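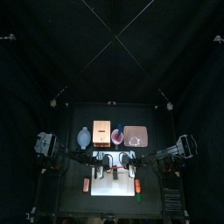

Keerthana Kurian wrote:

> I'd keep the cup with the blue utensil in it and count the pair as one object. Once they are listed separately, the shelf plan needs an extra place and the labels stop matching. The oval container also has to go somewhere it can be lifted from both ends.

Agreed on the container, not on the cup.

The sorting list as it stands gives one line per object, and the label is printed from that line. If the cup and the utensil share a line, whoever puts the utensil away on its own has no label to check against. I would give them two lines and one place – the utensil's line then reads "stored in: pink cup". The software allows this. The field is called "parent" and is left blank for everything else.

For the row itself I propose the order we already have, reading from the left:

1. light blue oval container
2. wooden box, upright
3. pink cup, with utensil

Whatever comes after the cup stays where it is until Bhavana has finished her half of the list.

On the container: it has a tab at each end, so the clearance that matters is along its length. The Nirker shelves at Notcombe are 700 mm wide inside the uprights. With the container turned so that its ends point front and back, as in the row, both hands have to reach past the shelf above. Turned sideways it takes more width but lifts straight out. I prefer sideways, on the second shelf up, where the gap is 68 mm larger.

On the box: please store it upright, darker base down. Vignesh asked whether it could lie flat to save height. It could, but then its face points at the shelf above and the front edge of the shelf is the only place left for a label. Upright costs us nothing on that shelf.

Label stock: the Flullent sheets are nearly used up. There are 3 left, with 9 labels to a sheet, and the current list fits on two. Please do not print test pages on them. Plain paper is good enough for checking alignment if you hold it behind a used sheet against the window.

Two things still open:

- Su-bin has the older version of the list, in which "bowl" and "basin" are separate entries. Both should become "oval container". Please send me the file before editing it, as the column order has changed.
- I have no view on lids. If anyone wants a line for them, say so by the end of January.

Regards,
Sreekumar Nadar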